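4.3 Positioning and first descaling

Read this section before you connect the Betach 2 to the mains. It applies to machines with the fixed water tank and to machines with the side tank. Plumbed-in machines are covered in section 7.

Before you begin you will need:
the drip tray and slotted cover
the hardness test strip from the accessories bag
one sachet of Hetska descaling powder
a jug or bowl that holds at least 500 ml

Choosing a place

1. Put the machine on a flat, level worktop. Check the level in both directions. A machine that leans forwards will fill the front of the drip tray first, and the tray float may stop the pump early.

2. Leave a gap of 65 mm between the back panel and the wall. Warm air leaves through the vents at the rear and must not be trapped.

3. Keep the machine clear of hobs, sinks and direct sunlight. Do not stand it under a wall cupboard with a lighting strip fitted to the underside. 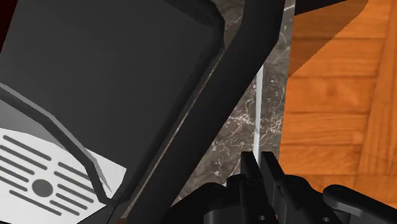

Worktops differ in how well they stand up to descaling solution. Laminate and stainless steel are not affected by short contact. Natural stone is another matter, and limestone and marble are the most easily marked, as the acid in the solution dulls the polish within minutes. On a dark marble counter like the one under the slotted tray here, a splash will dry to a pale ring that cannot be wiped off. Place a folded towel or a rubber mat under the whole machine before starting step 9, and leave it there until the last rinse is done.

CAUTION: Do not slide the machine across stone or lacquered surfaces. Lift it with both hands, one at each side. Remove the water tank first.

Testing the water

4. Run the cold tap for one minute, then fill a clean glass.

5. Dip the test strip for one second. Shake off the drops and wait one minute.

6. Compare the strip with the chart on the inside of the tank lid and note the level. Set the same level in the menu under Water.

Note: If you use a filter jug, test the filtered water and not the tap water. The level set in the menu decides how often the machine asks to be descaled — at the hardest setting, the reminder appears after 114 cups.

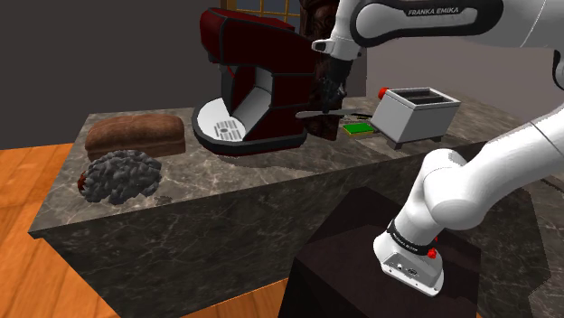 Text: Kerstin Wegener, Technical Documentation, Stirkberg
Revised March 12, 2020

Other appliances on the same circuit

The heater draws its full load for the first part of each warm-up. A toaster or kettle does the same. Where a coffee machine and a toaster share one counter, as is common, plug them into separate wall sockets. Do not use a multi-way adaptor for either. If the circuit breaker trips during warm-up, switch off the other appliance, reset the breaker and start the machine again from step 7.

Keep bread and other dry food away from the steam outlet. Steam carries a long way when the wand is purged, and crumbs drawn into the rear vents are hard to remove.

Starting up

7. Fill the tank with cold water to the upper line, fit it and press it down until it clicks. Switch on at the rear. The lamp flashes white while the machine heats and stays lit when it is ready.

8. Place the jug under the outlet and run two full jugs of plain water through the machine. Throw this water away.

Note: Some noise from the pump is normal during the first fill. If no water has come through after one minute, switch off, refit the tank and try again. Do not run the pump dry for longer than this.

9. Empty the tank. Dissolve the whole sachet in 500 ml of lukewarm water, pour it in and select Descale. The programme pauses several times. Do not switch off during a pause.

10. When the lamp flashes blue, rinse the tank, refill it with cold water and press Start. The machine rinses itself and returns to the ready state.

CAUTION: Never use vinegar. It attacks the seals in the Thiele valve block, and damage of this kind is not covered by the guarantee. Sachets sold before February carry the old dosing table. Follow the amount given in step 9 and ignore the table.

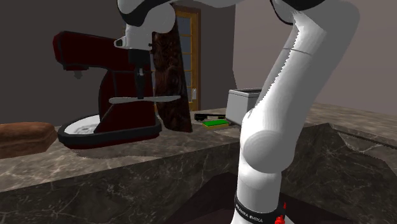
11. Take out the drip tray and its cover, rinse both under the tap and dry them. Wipe the area under the tray with a damp cloth.

12. Remove the towel or mat. If any solution has reached the worktop, wipe it up at once with plenty of clean water and dry the surface.

13. Refit the tray. Push it in until the float moves freely. Continue with section 4.4, Setting the grinder.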